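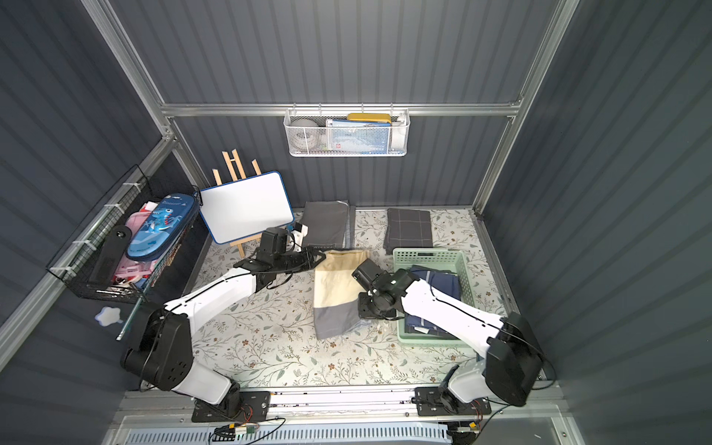 Give me a machine that can do a fitted sheet and I'll write the check tonight, Carmela Nieto told me, and then she went back to matching pillowcases. She has run the linen room at the Wallberg, a mid-size hotel outside Firngate, long enough to have heard the pitch more than once. A salesman came through in October with a video of a robot folding a towel. She asked him how fast the video was playing. He said he would check.

That question is a good place to start with any claim about robots and chores. Folding laundry has been a test for robot builders for years, and the reason is simple. A cardboard box is the same shape every time you pick it up. A shirt is not. It can land on the table a thousand ways, and each one calls for a different first move.

The work has come a long way. Two arms working side by side can now take hold of a piece of cloth, fold it and put it in a basket, and some of them do it well enough that you stop holding your breath. What they can't do yet is keep it up through a full day of mixed loads without a person close by.

Loan Châu tests robot arms for Caton, a small firm that wants to sell to commercial laundries. She keeps a running log, and the last time I visited it stood at 3,075 folds. She won't give out a success rate. It depends too much on what you call a success, she said. A towel folded a little crooked is fine at home and gets sent back at a hotel. 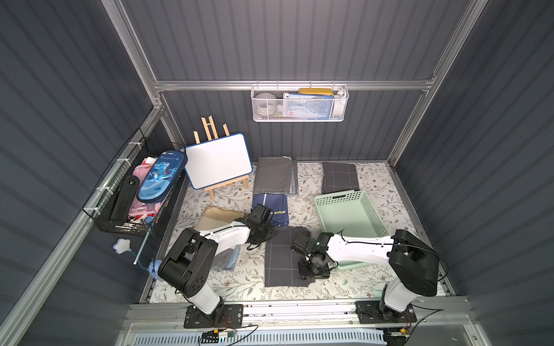
The trouble usually comes at the start. Once a piece is flat, the fold itself is close to a solved problem. Getting it flat is the slow part. Thin fabric bunches up, two layers get picked up as one, and a sleeve turned inside out can stop everything. People fix these things by feel and don't notice they are doing it. Most grippers have little or no sense of touch, so the machine has to work from what its cameras show it, and a camera has a hard time telling one dark layer from the one under it.

Speed is the other half. At the Wallberg, a new hire is expected to fold a bath towel in 15 seconds by the end of the first week. Châu's arms take several times that on a good run. She pointed out that the arms don't go home, and that a slow machine working all night may still come out ahead. Nieto, when I passed this along, wanted to know who would be there at 3 a.m. to pick up what it dropped.
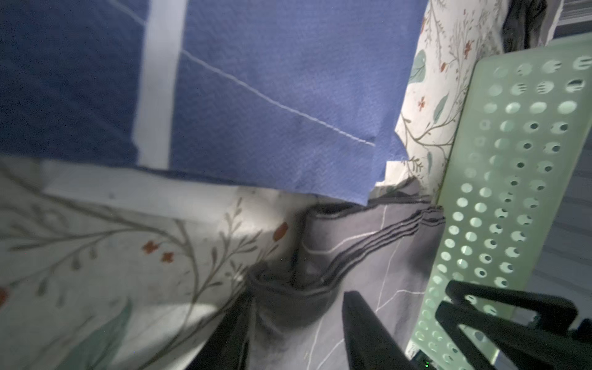 Shop floors have it somewhat easier. At Esteban, a uniform rental company, Selorm Sowah oversees a line where 2,000 garments go through on a normal shift. Big folding machines have handled the flat goods there for a long time, but they aren't robots in the sense people mean now. A worker feeds in each piece by hand, and the machine does one job. Sowah would like a pair of arms to do the feeding. He doesn't need them to fold at all.

That may be where this goes first. A narrow task, the same few kinds of garment, and someone nearby who knows how to clear a jam. The home is harder. There the laundry is a mix of everything the family owns, the light changes, and the dog walks through — and the buyer expects to leave the room.

Châu has a dryer full of clothes at home like the rest of us. I asked if she had ever thought of bringing in a load for the arms to do. She did it once, she said, with her husband's work shirts. She ironed them again afterward. Caton plans to place its first pair of arms with a laundry next year, on hand towels only.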